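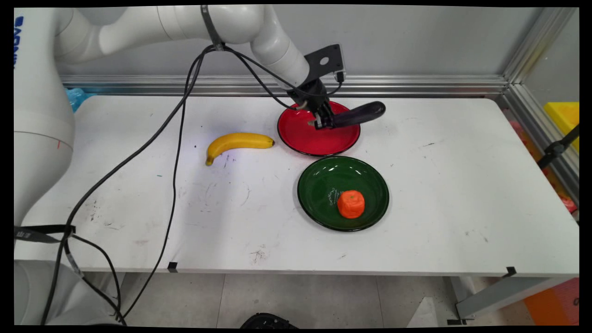 Stisside Housing Assistance Office
Program Integrity Meeting
Minutes, October 2022

Present: Precious Baluyot (chair), Konrad Oberholzer (investigations), Shiela Dizon (casework), Shafiq Chowdhury (legal)
Apologies: Sándor Antal (payments). Written notes from Mr. Antal were read under item 3.

1. Minutes of the last meeting
Approved with one correction. Under item 4, "household reported" should read "landlord reported." Shiela Dizon to correct the filed copy.

2. Matters arising
The shared mailbox for tips is working again. Messages sent while it was down did not bounce, so senders may believe we have them. Konrad Oberholzer has asked the front desk to tell callers to send again if they have had no reply.
The new interview notice has gone to the printer. Old stock can be used up in the Tagle office but not in Stisside, where the phone number has changed.

3. Review of undeclared earnings cases
Konrad Oberholzer reported that 446 files were pulled for the wage match. Most showed no difference between declared and recorded earnings. He is going through the remainder in order of the size of the difference, starting with anything above $2,000.
Several of the larger differences come from people paid by the event: wedding singers, DJs and a children's entertainer. Their income is uneven and the form asks only for a monthly amount. Shiela Dizon said caseworkers have been giving different advice on this. Some tell clients to average the year and others tell them to report each month as it comes. She does not want anyone referred to investigations for following what we told them.
Shafiq Chowdhury agreed. Where the case notes show that advice was given, the file should go back to casework for a recalculation and stay out of the referral list. Where there are no notes, the client should be interviewed first.
Mr. Antal's notes say that payments can hold a recalculated case for one cycle without a manual override. After that the system releases the usual amount. He asks that holds be sent to him by name and case number, in one list, and not by phone.
Agreed: one written rule on irregular earnings, to be drafted by Shiela Dizon and checked by Shafiq Chowdhury before it goes to staff.

4. Cleltellow Apartments
Two tenancies at Cleltellow are still open. In the first, the client has produced a lease and bank statements, and Konrad Oberholzer is satisfied that she lives there. Close, with a letter to the client saying so.
In the second, the named tenant has not answered two letters. The landlord's account of who pays the rent has changed since the first call. Konrad Oberholzer asked to visit the building. Shafiq Chowdhury had no objection, provided the visit is announced and the hearing rights page goes out with the appointment letter. The last one went out without it — the appeal officer noticed.

5. Use of social media
Discussion carried over from the last meeting. Public posts may be looked at when a case is already open. Staff may not send friend requests or join private groups to see a client's page, from a work account or their own. Screenshots need the date and the name of the person who took them.
Precious Baluyot asked for this to be put in the handbook as it stands. No one objected.

6. Repayment plans
The smallest monthly payment we accept is $50. Shiela Dizon asked whether it could be lower for clients on a fixed income. Shafiq Chowdhury thinks the chair can approve exceptions in writing but wants to read the rule again. Held over.

7. Other business
Tagle has asked for a second person at interviews on busy mornings. Precious Baluyot will speak to the office there.

Actions
S. Dizon: draft rule on irregular earnings; closing letter for the first Cleltellow case; correct last minutes
K. Oberholzer: Cleltellow visit; list of holds to S. Antal
S. Chowdhury: repayment exceptions
P. Baluyot: handbook text; Tagle cover

Next meeting: January, same room.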